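Dikodthorpe waterworks, open day, July

The Tarden plant takes river water through two screens before dosing. Chutima Prasertsri, the shift engineer, led our group of 12 past the filter hall, where the sand beds are backwashed every 36 hours. The Appiah valves on the older line are still turned by hand. Residence time in the contact tank is about 200 minutes at summer flow. Noise near the pumps made the talk hard to follow.

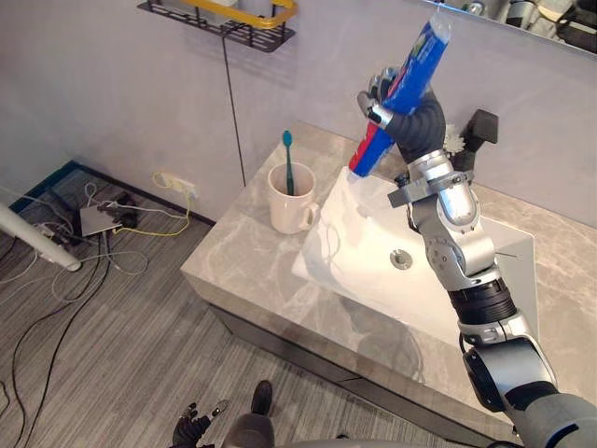
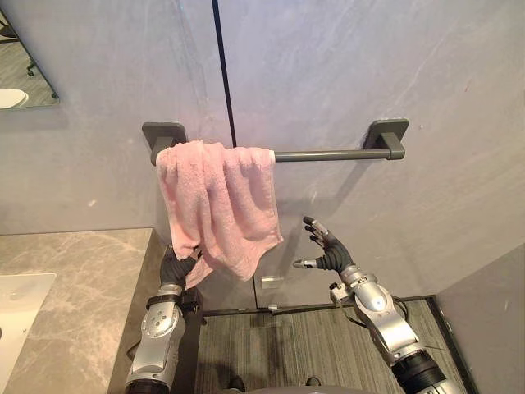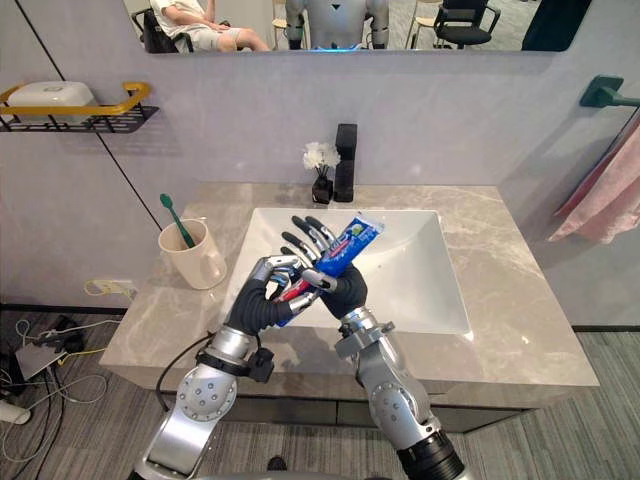 Pressure at the far end of the network drops in the early evening, and a Konero booster is due there next spring. Parking is by the lower gate. The tour ends at 6.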